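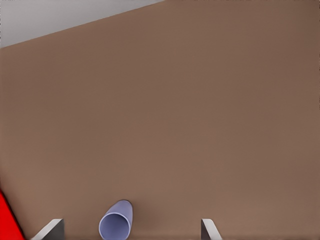 **marmot_mel:** Got to the Kadmont open day in September. They had the Marneo sim up on the big screen, two arms, and I stayed for more than 2 hours (parking was murder!).

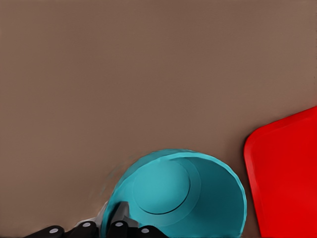

Teal cup and the red tray, gripper view

**dropbear71:** Sim only? I'd have driven home.

**marmot_mel:** Fair, but Sofia Katsaros took questions the whole arvo and I learned heaps.

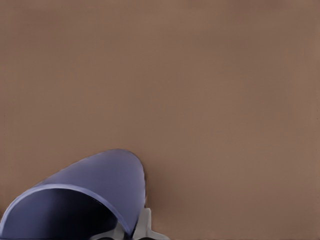
She reckons close-up views matter more than the wide one. I'm not sold.

**culon_fan:** Nah, she's right. Wide is for visitors.

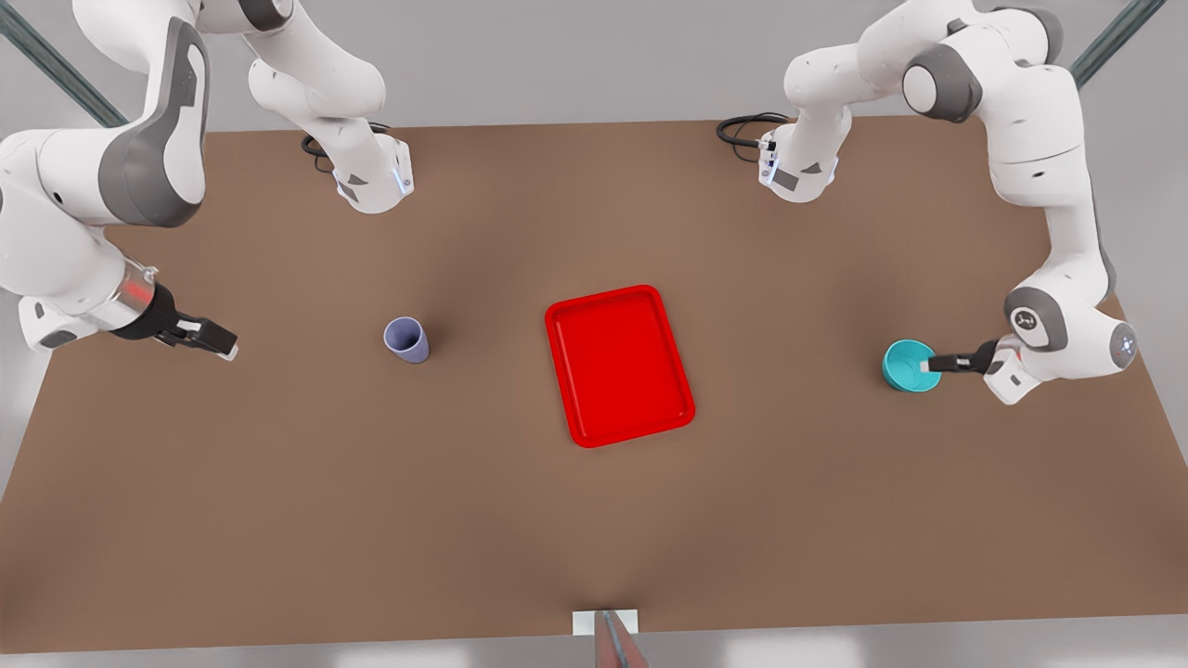 **marmot_mel:** Well, I was a visitor, and wide was my favourite!

Comments (2)

**tezza:** Is it on again next year?

**pip_k:** Sausage sizzle any good?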